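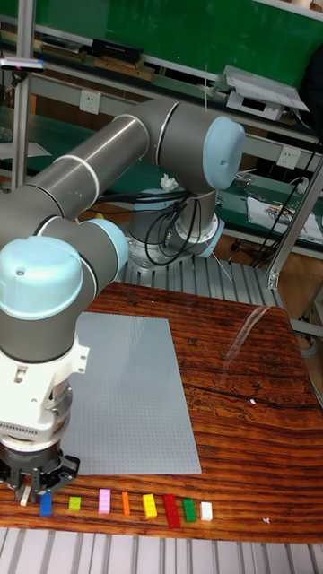
4. Experimental Setup and Data Collection

4.1. Workspace

All experiments were done on one table in our laboratory. A collaborative arm stands on an aluminum platform behind the table and reaches forward over it, and the gripper is kept pointing straight down during the whole task. Figure 3 shows the workspace with the blocks in a row along the front edge of the table and the gray baseplate behind them. The camera is fixed, and its position was not changed between the collection of demonstrations and the evaluation.

The tabletop was kept as it is, without a cloth or a mat. It has a strong wood grain in orange and brown, and it reflects light. In our first tests this was a problem for the segmentation module of Brakitz, which sometimes marked a dark stripe of the grain as a part of the red block. We decided to keep the table and to add the grain to the training data, as a method that needs a plain background would be of little use outside the laboratory.

Figure 3. Workspace for the block placement task. The blocks differ in color, and the red one is longer than the others. The arm covers a part of the baseplate from this view.

4.2. Task

The robot receives a short instruction that names a color, for example "put the orange block on the plate". It must take the correct block from the row, lift it, and press it onto the studs of the baseplate. A trial is counted as a success only if the block stays on the plate after the fingers open. If the block is on the plate but tilted, the trial is counted as a failure.

The two difficult parts of the task are at its beginning and at its end. At the beginning, the fingers must go down between neighbors without pushing them. At the end, the block must be aligned with the studs, and an error that would be harmless on a flat surface is already too large. The middle part - the transport from the row to the plate - almost never fails, and we do not analyze it separately.

The baseplate is not fixed to the table. Its angle is changed a little by hand before each trial, so that the policy cannot learn a single target pose.

4.3. Demonstrations

We collected 1,000 demonstrations by teleoperation with the Shokri interface. After the collection, every recording was replayed and checked by one of the authors. Recordings in which the operator touched a wrong block, or corrected the grasp more than once, were removed. The remaining 367 demonstrations form the Velport set, which is used for all results in this paper. The large reduction was not expected. Most of the removed recordings come from the first days, when the operators were still learning to judge the height of the fingers from the camera view.

4.4. Baseline and Evaluation

We compare our policy with Roltine, which predicts the grasp and the placement as two separate poses. Both methods were trained on the same recordings and use the same camera. For each block color we ran 20 trials per method, and the order of the blocks in the row was mixed between trials. The operator who prepared the row did not know which method would be started.

When a trial failed, we wrote down the phase of the failure and did not repeat the trial. Trials stopped by the safety system of the arm were also counted as failures. There were six such stops in total, all during the pressing phase, when the contact force became higher than the limit. We discuss them together with the alignment errors in Section 5.2.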